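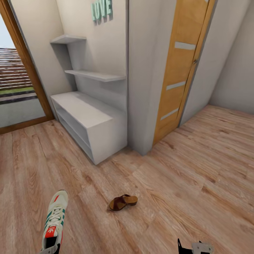 *White trainer with green stripes and a red tongue patch, above wood-look flooring.*

# Wumatetti: cloud save conflict after moving from PC to Vurkon handheld, newer save shown as older

**Asked by** Ingvild Engebretsen
**Tags:** wumatetti, save-data, cloud-sync, vurkon, funudel

I play Wumatetti on two devices under one Funudel account: a desktop PC running Windows 10, and a Vurkon handheld. Cross-save is switched on for both. It worked without trouble until the last game update.

Now when I start the game on the handheld I get the message "Save conflict: choose a version to keep". The two versions are listed as follows.

- Cloud: day 148, 1,531 shells
- Local: day 20, 1,531 shells

The cloud entry is correct. Day 20 is where I was when I last used the handheld on a long train journey, but I did not have anything like that number of shells then. The shell total is the same in both, so the local file seems to hold part of my current data and part of the old.

The timestamps are the other way round from what I would expect. The local file is marked as newer, and the game has "Local (recommended)" highlighted.

What I have tried:

1. Closing the dialogue with the back button. The game returns to the title screen and the conflict appears again at next start.
2. Restarting the handheld.
3. Turning cross-save off and on again on the handheld only.
4. Starting the game on the PC. It loads day 148 with no message at all.

I have not picked either option yet. Is it safe to choose Cloud, and is there any way to take a copy first? I would also like to know why the shells match when the day does not. Game version is the same on both devices. The clock on the handheld was wrong at one point after the battery ran flat, if that matters.

---

## Answer 1 (accepted)

**Teodor Torvik**

Choose Cloud, but make a copy on the PC first. The clock is almost certainly the cause of the wrong recommendation.

**Why the shells match**

Wumatetti does not keep everything in one file. There are two:

- `garden.sav` holds the day counter, the creatures, their hunger and mood values, and the layout of the pens.
- `wallet.sav` holds shells and purchased items.

The wallet is fetched from the server each time the game goes online, before the conflict check is run. The garden file is only replaced after the check. If you stop at the dialogue, you have a new wallet next to an old garden. The summary screen reads one value from each, which gives the mixture you describe. The file is not damaged.

**Why the local file looks newer**

The conflict check compares the last-written time of `garden.sav`, and on the Vurkon this is taken from the system clock at the moment of writing. It does not compare the day counter. If the handheld had a date in the future when the game last saved, that file will count as newer until real time catches up with it. Correcting the clock afterwards does not change the stored time.

**Making a copy**

On the PC:

1. Start the game, let it load day 148, save at the hut and quit.
2. Wait until the Funudel launcher shows the sync icon as idle.
3. Set the launcher to offline mode.
4. Open the game's entry in the library, then Properties, then Local files, then Open save folder.
5. Copy the whole folder somewhere else. Take both `.sav` files and the `.idx` file. The game will refuse a garden file that does not match its index.
6. Set the launcher back to online.

There is no way to copy the save off the handheld that I know of, and in your case nothing on it is worth keeping.

**Clearing the conflict**

1. On the handheld, go to Settings, System, Date and time, and set it to network time.
2. Restart.
3. Open Wumatetti while connected, and select Cloud. The cursor starts on Local, so move it before you press anything.
4. At the second prompt, check that it reads "Replace local data" and confirm.
5. When the garden has loaded, save once at the hut. This writes a new timestamp with the right clock.

Don't leave the PC version running while you do this. Two open sessions will each try to upload on exit.

Hunger is worked out from elapsed time at load, capped at 11 hours, so your creatures will be hungry at worst.

> **Comment, Ingvild Engebretsen:** Worked, thank you. The handheld clock was set to the wrong year. After step 5 it starts without the message. My index file had a different name from the one in the save folder on my old laptop, but I copied it as it was.
>
> **Comment, Teodor Torvik:** The name is made from the account number and the install number. It differs per machine. When restoring to another PC, keep the name that is already there and replace the contents.

---

## Answer 2

**pen_and_trough**

Had this. I deleted the game from the handheld and downloaded it again, picked cloud when it asked. Took ages on my connection but it was fine after.

> **Comment, Teodor Torvik:** Deleting the game leaves the save in place on the Vurkon unless "Remove save data" is also ticked, so the conflict dialogue still comes up. The download is not needed.

---

## Answer 3

**molluscbank**

Isn't cross-save only for the full version? If you have the trial on one of them it won't sync. Check that. Also you can turn off the recommended thing in options I think, under Network, or it might have been Account. I am still on the previous version so the menu may be different.

*Last edited 3 April 2020*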